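Feng-yi Wan had already poured the tea when I arrived, and she talked for a good while about her bus ride before we got anywhere near the robot. That's her way, and I didn't mind a bit. She runs the example gathering for Kostomden, a project at Rumik that wants an arm to learn how to take old desktop computers apart by watching how people steer it through the job.

"Everybody asks me about the learning part," she said, "and I always want to talk about the gathering part. The learning happens overnight while I'm asleep! The gathering is my whole day."

The target for this round is 500 good examples. A good example, the way she explains it, is one person guiding the arm through one small piece of work from start to finish, with the cameras and the joint positions saved together. The software that saves it all is called Tagle, and she speaks of it the way you'd speak of an elderly cat.
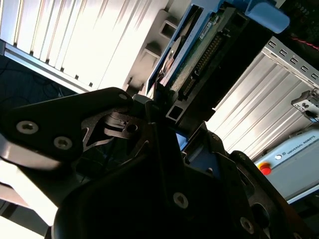 The view from the wrist, with the gripper close up and the blue-framed tray beyond it.

I asked whether the wrist view was really any use, with so much gripper in it. She laughed. "People always say that. But the gripper is the thing you need to know about, where the fingers are and what they're near. If I had to give up a view – and please don't make me – it wouldn't be that one."

Her team started in July with 2 people steering and now has seven, which she calls the best decision they made. Each person has their own habits. One goes in fast and corrects late, another creeps along, and she wants all of it in the collection. "If it only ever sees me, it'll only ever be good at being me, and I'm quite clumsy before lunch."

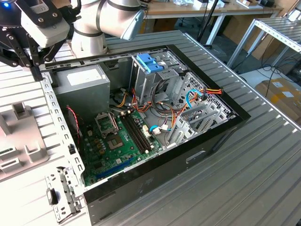

An opened desktop tower on its side on the worktable, with the arm reaching in.

Computers suit the work, she told me, partly for the cables. A cable never lies the same way twice, so every case is a fresh problem even when the model is the same. They threw out the first 100 examples over exactly this: the cables had been tidied before each run, and the arm learned to expect tidy cables.

"I was heartbroken for a day or so," she said. "Then I had some noodles and we began again."

Does she keep the failed runs now? She does, in their own folder, with a line of plain writing on each about what went wrong. A sister project, Cerby, has asked to borrow them, and she's still making up her mind. "Some of those notes are a little rude," she said, and went to see about more hot water.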